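What I learned at the Arnero Street pantry

I put off signing up for the food pantry for most of the spring, and I had all sorts of good reasons (the knee, the garden, my sister's move), and then in June the mill laid off another shift and I ran out of reasons. So I filled in the form on the church hall door and got a call that same evening from Ye-ji Tak, who runs the place and who talks even more than I do, if you can believe it!

My first shift started at 8 in the morning. I had pictured myself handing out cans with a kind smile, and what I got was a box cutter and a mountain of cardboard. We had 56 households on the list that day. When Ye-ji started the pantry, in the back of the old Rollby shoe store, she was glad to see a dozen.
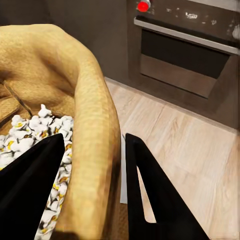

The thing that surprised me most was who came. I knew people in that line. My old mail carrier was there, and a young fellow who used to bag my groceries, and a woman I sat beside at choir for years. I didn't know where to put my eyes at first. The choir friend fixed that for me by saying, good and loud, "Well, are you going to give me the potatoes or do I have to sing for them?" and after that I was fine.

We let folks pick out their own things now, like in a store. They used to get a packed box, and an awful lot of it went to waste, poor Mrs. Weerakoon getting peanut butter every single time when her grandson is allergic to it. Choosing takes longer and the line gets slow, but people stay and chat, and I've picked up two very good lentil recipes that way.

It isn't all rosy. The freezer is on its last legs. The county grant ends this fall and the paperwork for the new one is 50 pages long, which seems like a lot of questions to ask a woman who is only trying to give away carrots. Ye-ji has been filling it in at her kitchen table after supper. I offered to proofread and I'm up to the part on insurance, so wish me luck.

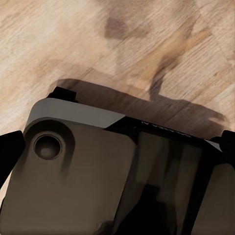 If you'd like to help

We're always short of cooking oil, diapers (the bigger sizes especially), coffee and plain old dish soap. You can leave things in the bin by the side door at the hall, or in the lobby of the Cinine, where the girls at the ticket counter will hold them for us.

We could also use 3 more drivers with a decent-sized trunk. It's a couple of hours, and you'll get a cup of coffee out of it and more conversation than you bargained for. Call the hall and ask for Ye-ji, and if she's busy they'll put me on.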